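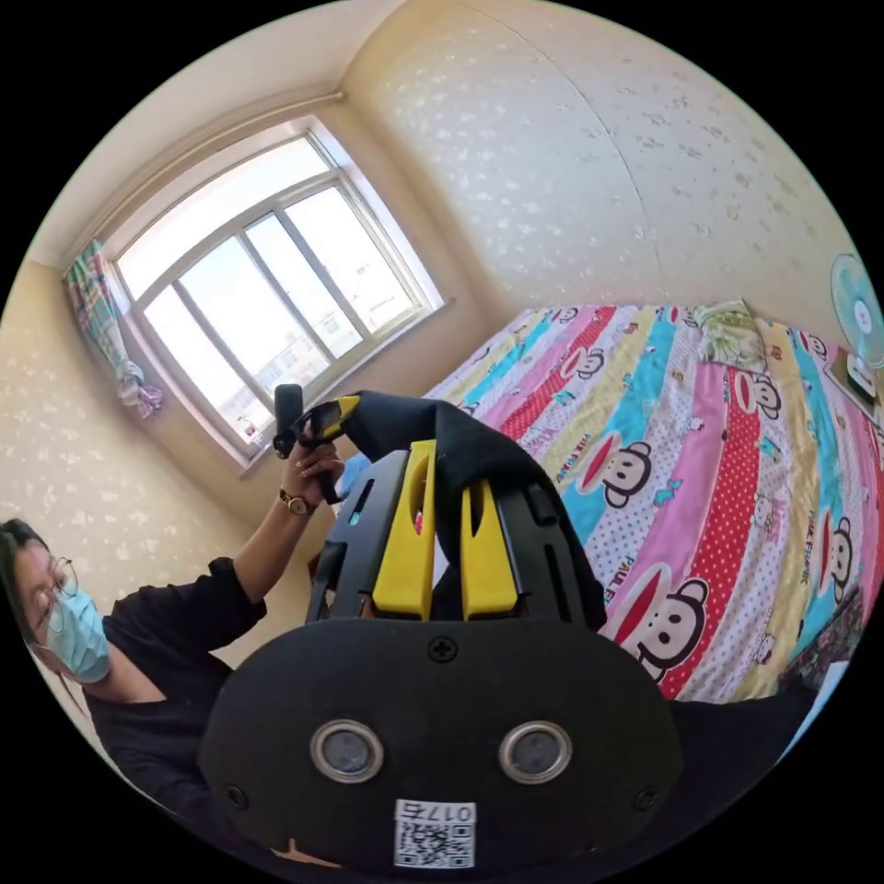
The plaid curtain at the big window, tied up for the day.

Curtain FAQ

Do you leave it tied up all day?
Pretty much! I love the daylight in this room, so it only comes down at bedtime.

Where's the plaid from?
Batel, an online shop. I paid 86 dollars and I'd pay it again (green, pink and white, how could I not?).

Doesn't it fight with the wallpaper?
I worried about that too! But the wallpaper is cream with little white leaf or flower shapes, so it stays pretty quiet.

How do you wash it?
Cold, by itself, every June. Then I hang it back up damp and let the creases drop out.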